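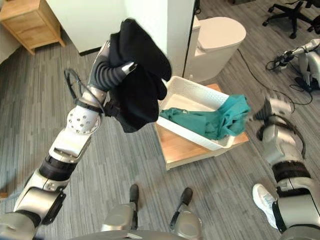

Minutes, laundry pickup group, Jan 25, 2024

Last updated: same day, after I fixed my typos

I took notes again, so blame me for the spelling! We started with the basket task. The left hand holding up the black garment while the right one goes for the green cloth in the basket is what we all want to see more of, and the Rurport people asked for both arms to be scored separately. Agreed.

Numbers so far: 1084 teleoperated runs collected, 698 of them kept after cleanup. I think we threw out too many (some just had a slow start), but I got outvoted. The policy trained on the kept set drops dark clothes more often than bright ones, and we argued for ages over whether that's a depth problem or a grip problem. Memetti will rerun with the wrist views masked and we'll look again.

Dumel wants the basket height varied. Fine by me, as long as we write the height down this time!

To do:
- Relabel the 221 runs with two garments grabbed at once (me)
- Send the grip force logs to Šindelář
- Pick a cutoff for "dropped" before the June write-up

Next meeting is same time, two weeks out.

Contact: notes desk, Rurport office | © 2024 | Back to top

Recent items
Minutes: towel folding retest
Scoring sheet, version 3
Notes on dark fabric and depth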